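Care of wooden worktops: revised schedule

The Steltham building has 29 solid wood worktops, most of them fitted in the same year. The maintenance schedule written at that time called for one coat of oil every October. Inspection records show that this is too little for tops in daily use, and the schedule has been changed as follows.

Tops in daily use are to be oiled every 4 months. Tops in storage rooms and offices stay on the yearly coat. Hardwax finishes are excluded and should be left alone until the surface layer has worn through.

Before oiling, sand lightly along the grain with 180 grit, vacuum, and wipe with a cloth that is barely damp. Leave the top to dry overnight. Apply the oil thinly, wait 20 minutes and remove everything that has not soaked in. Pooled oil stays tacky for weeks and picks up dirt. Used cloths go into the lidded metal bin – they can heat up and catch fire if left in a heap.

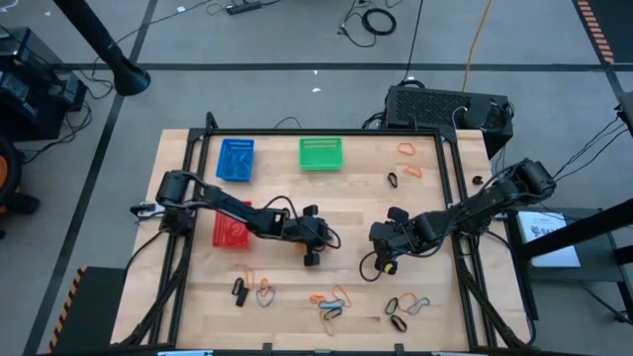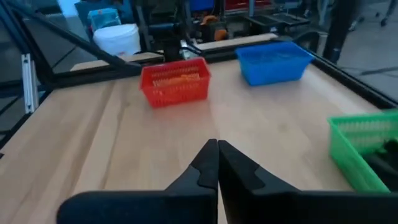
Gertraud Lüthi

Movement across the grain remains the main cause of damage. A top fixed rigidly to its supports cannot shrink in the heating season and will split along a glue line. Fixings should pass through slotted holes, with the screw in the middle of the slot and tightened by hand only. Room humidity should be kept between 40 and 60 per cent where the heating allows it.

Shallow dents can be raised with a wet cloth and a warm iron. Black marks near steel fittings are iron stains and need oxalic acid; please do not try this yourself but report it to Stores, extension 472. Splits wider than a millimetre go to the joinery shop at Bulldale, where the current waiting time is 6 weeks.

The new schedule applies from 20 February 2020. Record sheets for the Zeritz site will be sent out separately.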